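Povach Community Help
Household and Small Business > Laundry and Linen

Can a two-armed machine fold sports clothing without supervision?

Posted by Ding, 4 replies

Our club washes 22 sets of shorts after each match. We are considering the lease of a two-armed folding unit and wish to know whether such equipment can take unsorted garments and return them folded. The supplier's literature refers only to towels. Members with direct experience are invited to respond.

Duvix
Accepted response

Towels are a poor guide to performance on shorts. A towel has four corners and one layer. Shorts have two legs, a waistband and often a lining, and the machine must find an edge before it can begin. Our department conducted a trial over 6 weeks in October and November. Plain cotton items were generally acceptable. Slippery fabric was frequently gripped through both layers.

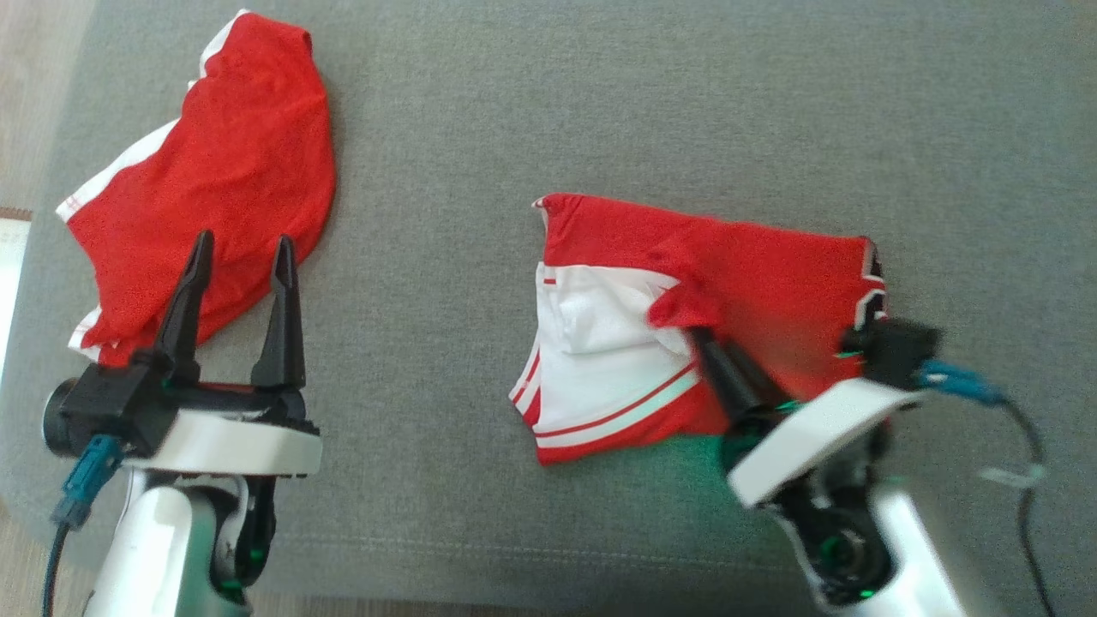
Red and white shorts on a gray surface, one pair with its fabric held in the right gripper.

We recommend that garments be presented singly and right side out. A staff member should remain within reach of the stop control at all times. On our figures, the unit did not save labor below 800 items per week. Your club would be well below that level.

Jodanov

We inquired about a similar lease and declined. Folding by hand takes one person less than an hour.

Povach Moderator

Duvix's response has been marked as accepted at the request of the original poster. Inquiries about lease terms should be directed to the Equipment section.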